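Home | News | Community | What's On | Contact

Community News
2 min read

Snack boxes return to Jolley Hall for the fall term

20th September

The after-school snack box program at Jolley Hall is running again this fall, with a wider mix of packaged treats and a new pickup time for families in the Ollier Street area.

The program started in March with a single shelf of crackers and fruit bars. It now fills 55 boxes every two weeks, and organizers say they have room for 12 more households before the end of the term. Each box holds enough wrapped snacks for one child for ten school days, along with a card listing what is inside.

Most of the stock comes from two places. Hidapat Row shoppers leave items in the collection bin by the front door of the hall, and Prasetti Foods, a wholesale grocer on the edge of town, sends a mixed carton at the start of each month. The cartons are opened at the hall and the contents sorted on the tables in the side room before anything goes into a box.

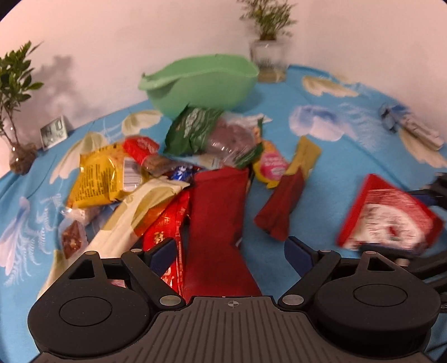 Sorting takes up most of the work. Every item is checked for a date and a readable ingredient label, and anything without one is set aside. Bulky bags go in first, flat bars and wrappers go down the sides, and small packets fill whatever space is left. A pile on the table can have a green foil bag, a yellow one and a big dark red pouch all in the same heap, and the sorters try to see that no two boxes in a row end up with the same selection. Plastic bowls are used to hold small loose packets while the boxes are being filled.

Items with nuts are now handled separately. Families who asked for nut-free boxes last term will get them again without having to fill in a new form, and those boxes will carry a blue sticker on the lid. Anyone who needs to change a request should do so at least one week before pickup. The hall cannot promise that a nut-free box has never been near other food, and parents of children with severe allergies are asked to check every label at home.

Pickup has moved to 4:30 p.m. to give parents coming from the elementary school more time. Boxes will be handed out at the side entrance until 6 p.m. Any that are not collected will be kept overnight and then offered to families on the waiting list, which currently has 27 names.

The bin takes sealed, shop-bought snacks only. Individually wrapped items are the most useful, and bags larger than a single serving are accepted if they have not been opened. Homemade food, drinks in glass bottles and anything that has to be kept cold cannot be used. Plain crackers, raisins and rice cakes are in short supply at the moment, while chocolate bars are not needed until the winter boxes are packed.

The hall is also asking for clean cardboard boxes with lids, shoebox size or slightly bigger. It has a target of 100 by the end of the month. They can be left beside the bin whenever the building is open.

Filed under: Local Food, Families, Jolley Hall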